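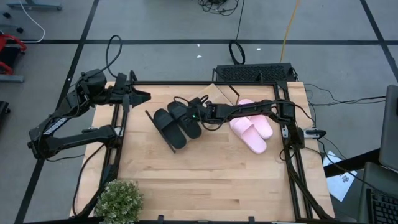
Desktop injection molding

Desktop injection molding is the production of small plastic parts on a machine compact enough to stand on a workbench. Plastic pellets are melted in a heated barrel and pushed by a plunger or screw into a closed mold, where the material cools and hardens. The method is used for short production runs, for testing part designs before full-size tooling is ordered, and for teaching.

Machine types

Manual machines use a lever or hand wheel to drive the plunger. Pressure depends on the operator and varies from shot to shot. Pneumatic machines replace the lever with an air cylinder and give more even filling. Electric screw machines mix the melt more thoroughly, but they cost more and take longer to clean when the color is changed.

The Lougher bench press, a manual design, has a shot volume of 41 cubic centimeters. The later Skistis machine is pneumatic and holds 77 cubic centimeters. Its list price as of June 10, 2019 was $1,890, without molds or an air compressor. 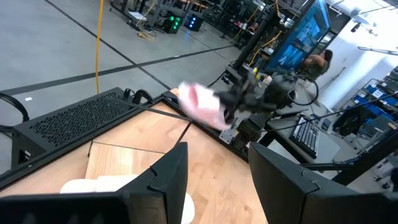 What limits the size of a part?
The shot volume of the barrel and the clamping force of the machine. The barrel must hold enough melt to fill the cavity, the runner and the sprue in one stroke, and the clamp must keep the mold halves shut against the pressure of the melt.

Molds

Most desktop molds are milled from aluminum, which carries heat away quickly and is easy to cut. Printed resin molds are cheaper and can be made overnight. They hold heat longer, so cycle times rise, and fine edges wear away early. In a test at the Sollcombe workshop, a resin mold gave 97 usable polypropylene parts before the gate cracked.

Walls are normally given a slight taper, called draft, so that the part releases without scraping. Vents are shallow channels cut at the parting line to let air escape.
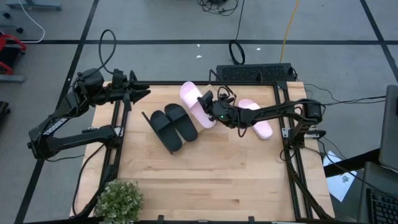
Common defects

Short shot: the cavity does not fill completely. Usual causes are low melt temperature, low pressure or a blocked vent.
Flash: a thin fin of plastic at the parting line, caused by weak clamping or worn mold faces.
Sink mark: a shallow dent over a thick section, where the inside shrinks after the surface has set.

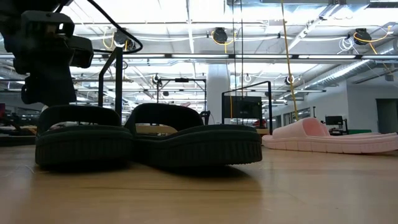 Black and pink slide sandals on a wooden tabletop.

Materials

Polypropylene and polyethylene flow easily and are the usual choice for beginners. Nylon must be dried before use. The Fesby pellet range is sold in small bags for bench machines and includes reground stock, which may contain dust and should be sieved before loading.

See also: Compression molding, Vacuum forming, Sprue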